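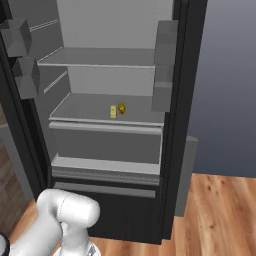
実演を途中で失敗したときは、最初から録り直す必要がありますか。

失敗した箇所の手前に区切りを入れてあれば、その区切りから再開できます。区切りがない場合は、その回を破棄して開始姿勢から録り直してください。手順は5.4にあります。

第5章 遠隔操作による実演の記録

5.1 この章の対象

この章では、Rullovシミュレータ上のアームを手元の操作器Skarkalerで動かし、作業の手本を記録する手順を説明します。例として、冷蔵庫の棚に置かれた物を取る作業を使います。実機で手を添えて教える方法(直接教示)は第6章を参照してください。

操作器の接続と校正は、第4章に従って済ませておきます。校正の有効期間は操作器の電源を切るまでです。電源を入れ直した場合は、校正もやり直してください。

5.2 記録の準備

1. Rullovを起動し、「作業」メニューから「冷蔵庫・取り出し」を選びます。
2. 「扉の初期状態」を「開」にします。「閉」のままにすると、扉を開ける動作も手本に含まれます。
3. 「対象物」の一覧で、取る物を一つ選択します。同じ棚に複数の物がある場合も、選択するのは一つだけです。
4. 保存先のフォルダを指定します。フォルダ名に使えるのは半角英数字とハイフンです。
5. 「開始姿勢へ移動」を押し、アームが止まるまで待ちます。
6. 画面右下の空き容量を確認します。残りが700 MBを下回ると記録を開始できません。

注記:視点は記録中も切り替えられます。切り替えた操作は手本に含まれません。棚の奥行きがつかみにくいときは、横からの視点を併用してください。

5.3 手本を記録する

1. 操作器を軽く握り、画面のアームと向きを合わせます。
2. 足元のペダルを踏みます。ペダルを踏んでいる間だけ、操作器の動きがアームに伝わります。
3. 「記録」を押します。表示灯が赤になれば記録中です。
4. アームの先端を棚の高さに合わせ、棚板と平行に奥へ進めます。斜め上から差し込むと、上の棚板に当たりやすくなります。
5. 対象物の手前で一度止め、把持の向きを合わせてからグリッパを閉じます。
6. 対象物を少し持ち上げ、来た経路を戻ります。
7. 棚の外に出たら停止し、「終了」を押します。
8. 結果を「成功」または「失敗」から選び、「保存」を押します。

速度の倍率は初期値で80パーセントです。隣り合った物の一方だけを取る作業では、さらに下げてもかまいません。ただし、一つの手本の途中で倍率を変えないでください。

注意:ペダルを離すとアームはその場で止まりますが、操作器は自由に動きます。再びペダルを踏む前に、操作器の向きを画面のアームに合わせ直してください。ずれが大きいまま踏むと「E-556 姿勢不一致」が表示され、記録が中断されます。

注意:扉の棚や側壁の棚受けに接触した手本は、対象物を取れていても「失敗」として保存してください。接触の有無は、保存画面の「接触履歴」で確認できます。

5.4 区切りと録り直し

1. 記録中に操作器の側面ボタンを短く押すと、その時点に区切りが入ります。
2. やり直すときは、側面ボタンを長押しします。アームと対象物が直前の区切りの状態に戻ります。
3. ペダルを踏み直し、続きを操作します。戻した部分は保存されません。

区切りを入れる位置は、棚に入る直前と、グリッパを閉じる直前を推奨します。把持した後の区切りに戻した場合、対象物の位置がわずかにずれることがあります。そのときは一つ前の区切りまで戻してください。

5.5 手本の数と配置

一つの配置につき、成功した手本を五つ以上記録します。その後「配置を変更」を押し、対象物の位置と向きを変えて同じ作業を繰り返します。棚の手前側だけに配置が偏ると、奥に置かれた物への動作が学習されにくくなります。

一つのフォルダに保存できる手本は1,000件までです。上限に達した場合は新しいフォルダを作成してください。学習時には複数のフォルダをまとめて指定できます。

5.6 保存した手本の確認

1. 「手本一覧」を開き、確認する手本を選びます。
2. 「再生」を押します。再生中、操作器の入力は無効になります。
3. 先頭や末尾に長い停止がある場合は、「端を詰める」で取り除きます。
4. 学習に使わない手本は「除外」にします。除外した手本もファイルは残り、後から戻せます。

複数人で記録する場合は、「操作者」欄に必ず名前を入れてください。空欄の手本は、一覧で操作者ごとに絞り込めません。

改訂:10月30日(5.4に区切りの推奨位置を追加)
本章の担当:Leire Arrieta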